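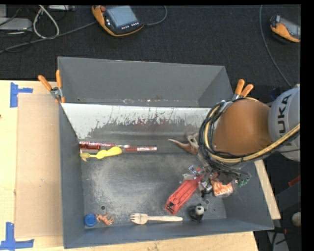
Taller de Juguetes y Cachivaches · Asociación Mendonça

Llego a las cinco de la tarde y lo primero que me ponen delante es el cajón. Gris, de metal, con las paredes inclinadas, apoyado en una mesa de madera clara. Yo venía a hablar de juguetes perdidos y acabo mirando un tenedor de madera y un tapón azul de botella.

«Es que todo empieza ahí», me dice la encargada del taller, que lleva siete años clasificando cosas pequeñas y me pide que no ponga su nombre (prometido). «La gente piensa que nos llegan colecciones. Nos llega lo del fondo del cajón de la cocina.»

Le pregunto por el bicho anaranjado que está junto al tapón. ¿Dinosaurio? ¿Lagarto? Se ríe. «Aquí hemos discutido por menos. Yo voto lagarto, pero en la etiqueta voy a poner "animal" y me quedo tan tranquila.» Con la pieza amarilla pasa lo mismo: es de plástico, panzuda, con una punta fina, y a mí me recuerda a un cucharón de juguete. Ella no se moja. «Si dudas, forma y color. Amarillo, redondo, con mango o lo que sea eso. Ya vendrá alguien que lo reconozca.»

El método lo heredaron de una ludoteca que se llamaba Judik, cerrada hace tiempo, y tiene tres montones: lo que se reconoce, lo que se parece a algo y lo que no hay manera. Me parece poquísimo y se lo digo. «Tuvimos más, con subcarpetas y todo, y era un horror —nos pasábamos la tarde decidiendo dónde iba una tapa.»

¿Y lo blanco y negro, tan chiquitito, pegado a la pared del cajón? «Muñequito o rodillo, no me hagas elegir.» Al segundo montón, entonces. El tenedor, con sus cuatro púas y ese mango largo y pálido, va directo al primero, y confieso que me alivia que haya algo tan claro.

Me llama la atención el panel claro de dentro, lleno de churretes de un marrón rojizo, y ese polvillo blanquecino del fondo. ¿No lo limpian nunca? «El cajón es para trabajar. Las cosas sí se repasan, una por una, antes de ir a la vitrina de la calle Cerkov.» La vitrina cambia en enero y, por lo que cuenta, los niños del barrio son un jurado durísimo.

Antes de irme le pregunto qué se quedaría ella. Tarda un rato. «El tapón. Es redondo, es azul y no da guerra.» Yo me habría llevado el lagarto, o lo que sea.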